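Repotting a Leafy Houseplant Without Losing the Lower Leaves
By Mohsin Warraich
Updated Thursday, August 7, 2025

This procedure covers upright foliage plants with a single thin stem and a full head of leaves, grown in containers up to 30 cm across. It does not apply to succulents or orchids.

Materials

New pot, 3 to 5 cm wider than the old one, with drainage holes
Peat-free potting mix
Perlite, 25 percent of total volume
Bamboo stake, 35 cm
Soft plant tie
Clean hand pruners
Saucer or tray

Any general-purpose mix is suitable. I use the Prorau indoor blend, which is coarse enough that the perlite can be cut back by half. The Abbasi mix is finer and needs the full amount.

Step 1. Water the plant the day before. A root ball that is evenly moist holds together when it comes out of the pot. Do not repot straight after watering.

Step 2. Combine the mix and perlite in a bucket. Add water a little at a time until a squeezed handful clumps and then breaks apart when pressed with a thumb.

Step 3. Put a layer of mix in the new pot. Adjust the depth until the top of the root ball will sit 2 cm below the rim. Do not add gravel.

Step 4. Lay the old pot on its side and slide the plant out, supporting the base of the stem with two fingers. If it sticks, run a dull knife around the inside wall. Never pull on the leaves.
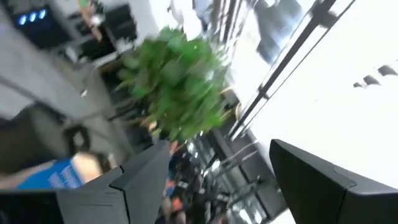
Top-heavy plants need the most care at the moment of transfer. Nearly all of the weight is above the point where you can safely hold them. With broad pointed leaves spreading out over a narrow base like these, there is very little to grip below the foliage, so clear the space on both sides before you lift and keep sleeves away from the lower leaves. Set the root ball down in the center of the pot and check it from two directions before filling.

Step 5. Fill around the root ball in layers. Firm each layer lightly with the fingertips. Stop at the original soil line – burying the stem any deeper invites rot.

Step 6. Insert the stake 3 cm from the stem and tie it in a loose figure eight. Slamet Ong prefers to place the stake before filling, and with a dense root ball that is the better order.

Step 7. Water slowly until it runs from the drainage holes. Empty the saucer after 16 minutes.

Aftercare

Keep the plant out of direct sun for a week. Check moisture at a depth of 3 cm and water only when dry. Hold off on fertilizer for six weeks. Plants repotted in April usually show new growth sooner than those done in late summer.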